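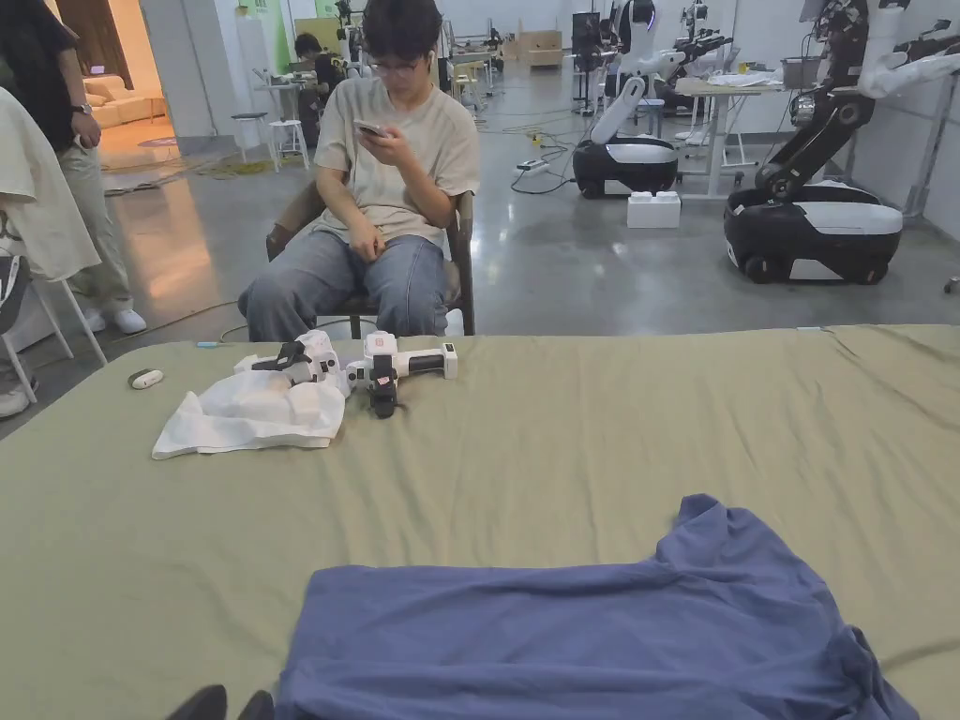
Po-yen Chiang wants to know why we can't just film somebody folding a shirt properly, once, and be done with it. It's the question we get most, usually in the first ten minutes of a visit, so it may as well go at the top.

A film shows what the shirt did. It's much vaguer about what the fingers did, how far they opened, and at what angle they went in under the hem. The robot has two jaws and no common sense, and needs all of that spelled out. As for doing it once: you'd be amazed how many ways there are for a T-shirt to lie on a table. We are still meeting new ones.

The rest of the questions, in no very sensible order.

What does Visstead do?

We teach robots to handle cloth, mostly clothes. A person does the job, we record how they did it, and the recordings are used to train the arm. Folding T-shirts is the bulk of it. Towels come next, then trousers, then a long gap, then fitted sheets, which we have promised people and regret.

What is the difference between showing by hand and showing by remote?

By hand, you hold a gripper in each hand and do the job yourself at the table. The robot needn't be involved at all. It can stand on the other side of the room and charge.

By remote, you sit at the control station and drive the arms, watching what they do as you go. The robot is doing the work and you are doing the worrying.

Which is better?

Hand-held is quicker to learn and a good deal quicker to do. You can feel the cloth dragging, which matters more than we expected. The trouble is that a human wrist will cheerfully go places an arm can't reach, and then we have a lovely recording of something impossible.

Remote is slow, but everything you record is by definition something the robot could do, because it just did it. We start people on hand-held and move them across for the awkward stuff – collars, inside-out sleeves, anything with a hood.

Do I need to be good at folding?

No. We need you to be consistent, and good folders often aren't. They improvise. A shirt goes wrong halfway and they rescue it with a flick that took them twenty years to acquire and which no gripper will ever manage. If you fold shirts in a dull and predictable way you're exactly who we're after.

What counts as one demonstration?

From the moment the grippers leave their resting place to the moment they're back on it. One shirt, flat or rumpled as the session card says, folded and left at the far side of the cloth. If you stop to scratch your nose in the middle, carry on afterwards and put a tick in the "pause" column. We have a great many nose-scratches on file and the robot hasn't picked it up yet.

Should I smooth the shirt out first?

Only if the card says "flat". If it says "rumpled", drop it from shoulder height and leave it alone. People find this very difficult. There is an almost irresistible urge to give it a little tug. Please don't, or we'll end up with a machine that can only fold shirts which have already been tidied by somebody else, and most households have one of those.

Why does the table have a cloth on it?

Grippers don't like hard tops. To get hold of a shirt lying flat you have to press down slightly and pinch, and on bare tabletop the tips skid or chatter. A cloth gives a bit. It also wanders, so straighten it between batches. Small wrinkles are fine. Large ones get picked up along with the shirt, and then you've folded the table.

I fumbled it. Shall I delete the recording?

No! Keep it and mark it. A dropped corner that you go back for is one of the more useful things you can give us. The early Visstead model was trained on nothing but tidy work, and when it missed a sleeve it went on to fold the air with great confidence, six times running. Mark it "recovered" if you put it right and "abandoned" if you didn't. Don't drop things on purpose, though. It shows.

How many demonstrations does it take?

The current T-shirt set stands at 3154. We saw the first folds you could show to a visitor at about 400, if the visitor was kind. Between the two lay a long stretch in which nothing seemed to improve, then dark shirts got better and striped ones got worse. We'd love to give you a formula.

How long is a session?

Two hours, with a proper break in the middle. Forearms go before patience does. Hold the grippers loosely and rest them on the table between shirts. If your thumb starts to ache, stop, and tell whoever is running the table.

What do I do when I'm not at the table?

Sit down. Read, look at your phone, have a biscuit on the other side of the doorway. There's usually a wait between batches while the last lot is checked. All we ask is that you mind the cables and don't lean over the table while somebody else is recording.

Can I plug my charger in on the floor?

Please ask. On one memorable Wednesday a whole afternoon of remote sessions ended because of an electric toothbrush.

What's the difference between Choi and Tasent?

Choi is the program that does the recording. Tasent is the one you use afterwards to mark your takes. They were written separately and they disagree about what to call things, so a "take" in Choi is a "run" in Tasent. If your marks have vanished, you've probably closed Tasent before the bar at the bottom filled up. They can sometimes be got back. Tell us the same day.

Will the robot fold the way I do?

Somewhere between you and everybody else. If half of our folders bring the left sleeve in first and half the right, it may hesitate in the middle like a guest at a buffet. For that reason the card now says left first. Left-handed folders have complained, with some justice, and we're recording a mirrored set for them.

Can I bring my own clothes?

Yes, if you don't mind them being folded a few dozen times and possibly stretched at the neck. Plain or printed are both welcome. No sequins. We would also rather not have wool until the grip settings have been looked at again.

When will you start on socks?

Zornudport, our pairing project, was due to begin in December. The grippers can pick up a sock perfectly well. Turning one the right way out has so far needed a third hand, and we've only budgeted for the usual number.

How do I book a slot?

Use the sheet on the sessions page. Remote slots go first, so if everything's full, put yourself down for hand-held and ask on the day whether anyone has dropped out. Short sleeves are best, and leave bracelets at home, as they catch.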